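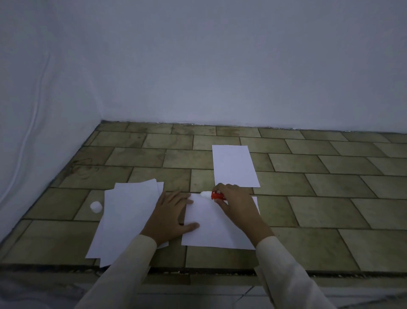
Capítulo 4
Adhesivos: por qué se pegan las cosas (y por qué se despegan)

Todo el mundo cree entender el pegamento hasta que se le cae el asa de una taza. El fabricante habla de «unión permanente», el usuario sopla, aprieta, cuenta hasta 20 y al día siguiente recoge café del suelo. La química de este capítulo no arreglará la taza, pero permitirá saber a quién echarle la culpa.

Un adhesivo tiene que hacer dos trabajos que se llevan mal. Primero debe mojar la superficie, o sea, extenderse y entrar en sus irregularidades, para lo cual conviene que sea blando. Después debe aguantar tirones, y entonces lo queremos duro. Casi toda la historia del ramo consiste en pasar de un estado al otro sin pegarse los dedos. 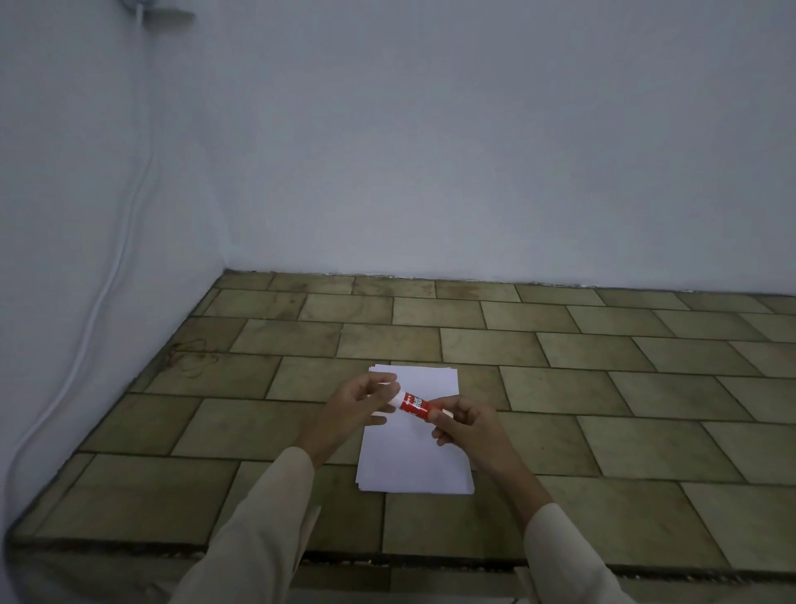

El papel es un cliente agradecido. Sus fibras de celulosa son porosas y están llenas de grupos hidroxilo, dispuestos a formar puentes de hidrógeno con casi cualquiera. El polietileno, en cambio, no quiere saber nada de nadie, como comprobará quien intente reparar un cubo.

Llamaremos adhesión a la atracción entre el adhesivo y la superficie, y cohesión a la que mantiene unido el propio adhesivo. Confundirlas es tradicional en los exámenes de noviembre. En el apartado 4.2 veremos el caso de la fábrica Lavoie, que retiró 2.152 sillas por no distinguirlas.

4.1 Energía superficial

Una gota de agua sobre un cristal limpio se extiende; sobre una sartén antiadherente se encoge, ofendida. El ángulo que forma su borde con el sólido se llama ángulo de contacto.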